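Re: [handguiding] Teleop vs. moving the arm by hand – first numbers
Date: Fri 3 May
From: Ivotberg bench
To: handguiding list 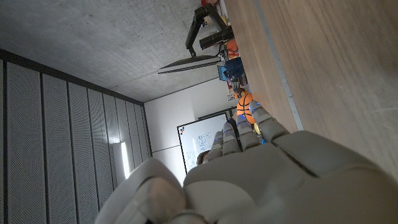
How many demonstrations do you need before a copied grasp is worth testing? With the Sotelo hand we wouldn't bother below 40, all done by the same operator, and even then I'd only call the result worth testing.

On to the post from Fliltstead, which I have now read twice.

> We compared two ways of teaching the same pick. In the first, the operator
> wears the glove and drives the hand remotely. In the second, the operator
> holds the wrist and pushes the arm through the motion. We recorded 100
> glove demos and 16 by hand. The policy trained on glove data did clearly
> better, so we plan to drop hand guiding from November on and would
> suggest that other Nesurora sites do the same.

I don't think you can say that from what you have. One pile is more than six times the size of the other. If you cut the glove set down to 16 and it still wins, fine, I'll listen. Did anybody try that? It would take an afternoon.

Second, who drove? Our glove sessions look great when the person wearing it has had a month of practice, and pretty bad otherwise. A new operator closes the fingers too early, sees the ball roll, opens up again, and all of that goes into the log as if it were good teaching. Did you throw those runs out? If so, how many, and did you use the same rule on the hand-guided ones?

> Hand-guided demos were also slower to collect, mostly because the fingers
> have to be set separately.

True here too. But you don't have to pose each finger. We guide the wrist with one person and close the hand from a foot pedal. It's crude – it gives you one grip shape and that's it – but for a ball or a box it has been enough. I would not try it on anything with a handle.

> Success rate on the held-out positions was 43 percent for the glove policy.

And for the other one? The post never says. I'd also like to know what "success" means. Touching it, lifting it, or still holding it when the arm stops? We had a long argument on our side over exactly this and the rate moved a lot depending on who won.

I'm not against the glove. We use it most days. I just don't want to see hand guiding taken out of the Nesurora tools on the strength of one uneven comparison, when two sites still depend on it.

Please post the raw logs, including the bad runs, and the version of the glove driver. The older one had a lag on the thumb that we only found by accident.

--
Ivotberg bench
To leave this list, reply with "unsubscribe" in the subject line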